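How does a sailing boat go against the wind?

Drimley Sailing Club, pages for young sailors

Maybe you have seen a sailing boat that travels to the place where the wind is coming from. It looks like magic, but there is a good explanation, and you can understand it without difficult mathematics.

What the sail does

When the wind comes from behind, it pushes the boat. This is easy. When the wind comes from the side, the sail takes a curved shape, a little like the wing of a bird. The air bends around the curve, and this makes a force which pulls the boat. A part of this force goes forward and a part goes to the side.

What is under the water

Under the boat there is a flat piece called the keel, or in small boats the centreboard. It is very hard to push it sideways through the water, but it moves forward easily. So the boat does not slip much to the side, and it goes ahead.
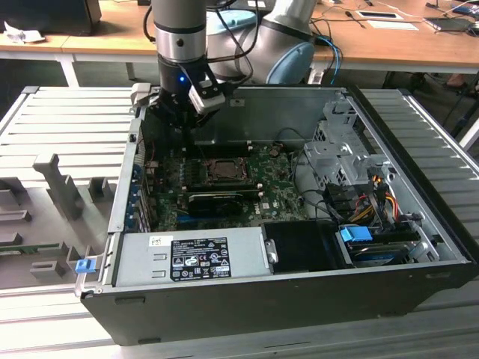
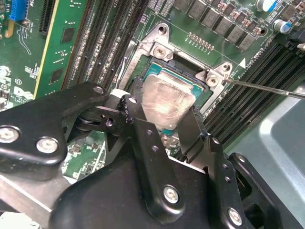 The zigzag

No boat can sail straight into the wind. If you try it, the sail flaps and the boat stops. So the sailors go a bit to the left of the wind, then they turn and go a bit to the right. Each turn is called a tack. Imagine that the buoy is 1,000 metres away, exactly where the wind comes from. You will sail some 1,400 metres before you touch the line of the buoy, and maybe you will make 6 tacks.

Try it at home

You need a strip of paper as long as your hand. Hold one end under your lower lip and blow over the top. The paper goes up! The moving air over the curve helps to lift it, and with a sail it is similar.

Words to remember

Tack: to turn the front of the boat through the wind.
Keel: the fin under the boat.
Windward: the side where the wind comes from.

In June the beginners' group goes out on Lake Wakulau in boats for 3 children. Bring a hat and dry socks.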